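Speaker notes – "What we learned from sending our own parcels"
Krisztina Sárközi, Tredau
Small publishers' evening, February 11, 2022

Slide 1. Title
Say good evening and thank Réka Dudás for the invitation. Speak slowly. Ask if the last row can hear me.

Slide 2. Who we are
We are a small publisher of knitting patterns and craft books. We have two people in the office. Until last August all our orders were packed and sent by Forico. Then we took the work back to our own house.

Slide 3. Why we did it
The contract was good for big numbers, but we send roughly 900 parcels in a year. We paid each month for a shelf which was half empty. Also the customers wrote to us when a book came with bent corners, and I could only answer that I will ask.
(Do not complain too long about Forico. They were always polite.)

Slide 4. The envelope question
Tell the story of the Orbán book. It is 5 mm too thick for the flat rate if we put it in a box. In a padded envelope it goes through. We tested by sending copies to my mother and to Réka. The corners stayed fine when we put the book first in a paper sleeve.
Pass the two sample envelopes to the first row. Remember to get them back!

Slide 5. Labels
Most of our mistakes were here. We printed the labels in the order of payment, but we packed in the order of the shelf. One evening 66 customers got a message with the wrong tracking number. Now we print one label, close one envelope, stick, and only then take the next.
If somebody asks about software: we use Jutier, the small version. It has no connection to our bookkeeping, so I copy the totals by hand.

Slide 6. What it costs in time
Monthly orders take us two mornings. Before a fair it is more – much more, and the phone must wait.
Pause here for questions. If the discussion about customs forms starts, promise to talk at the coffee.

Slide 7. Pressing the envelope flat, scanning
Leave this one up during the questions.

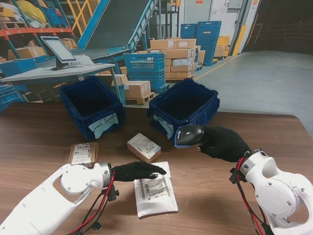 Page 5

After the last question: say where the handout lies, and that the price list in it is from August, so please check the postage again before you order envelopes.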